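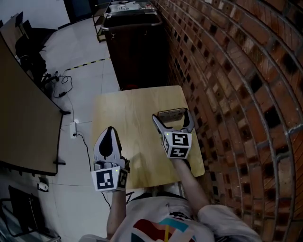
From: Elin Watkins
To: Ifans Street neighbors list
Subject: Re: small table for the reading corner?

Hi Gwilym, hi everyone,

Gwilym Lewis wrote on Monday:

> Does anybody have a small table they'd part with? It needs to fit by a brick wall, and it can't have sharp corners because my grandson runs at everything head first. I looked at the Grevberg one but it seemed big for one person and a cup of tea.

I'm so glad you asked, because I have opinions about small tables! We've had a little light wood one up against the brick for a good while now, and I'd go for something like it again tomorrow. The corners are rounded, so your grandson should be fine (my hip certainly is, and I used to catch it on the old one every single morning). It's just big enough to sit at and work with both hands, and small things don't get lost on it the way they do on our kitchen table.

Two things to think about. Pale wood does show tea rings, so keep a coaster handy – I bought a set of 9 and can find maybe four. And if your wall isn't straight, push the table up to it before you decide where the lamp goes. You'll end up with a gap somewhere, and pencils will find it.

I don't have a spare to give you, I'm afraid, but the Pereo shop had a couple of secondhand ones in April and they're usually happy to hold things if you call. Measure your doorway first – I didn't, and we had to take the legs off in the hall.

Come by any afternoon after three if you'd like to try ours for size. I'll put the kettle on.

Warmly,
Elin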